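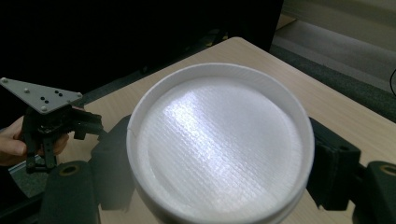 Do birds really need a bird bath in a small yard?
Mostly no. If there is a creek or a pond within easy flying distance, your robins already know it. A bath is for you, so you can watch them from the kitchen. I have no quarrel with that, but the catalogs sell it as rescue work. If you want to try one, a wide white plastic dish with a low rim will do, and fine ridges across the bottom are a plus in my book, as small birds seem to slip less on them.

Should I buy the Stallby heated model?
I ran one through February. It logged 23 visits, 7 of them by the same starling as far as I could tell. Kyung-hwa Min put out a pan of warm water each morning and did no worse. Draw your own conclusions.

How deep should the water be?
An inch at the center, less at the sides. Anyone who tells you warblers prefer a certain depth to the quarter inch should be asked how they measured it.

Do drippers and misters attract rare species?
The Flanow leaflet says so. It doesn't say which species, or where. Moving water does get noticed – I'll give them that much – but a rare bird has to be passing through in the first place.

What about additives that keep the water clean?
I don't use them. Dump it, scrub it with a stiff brush, refill it. Every other day in summer.

Will a bath bring in hawks?
Sometimes. Maham Naqvi had a Cooper's hawk standing in hers for most of an afternoon, and the sparrows stayed away until the next morning. Put the bath a few yards from thick cover and leave it there.

Last updated March 18, 2024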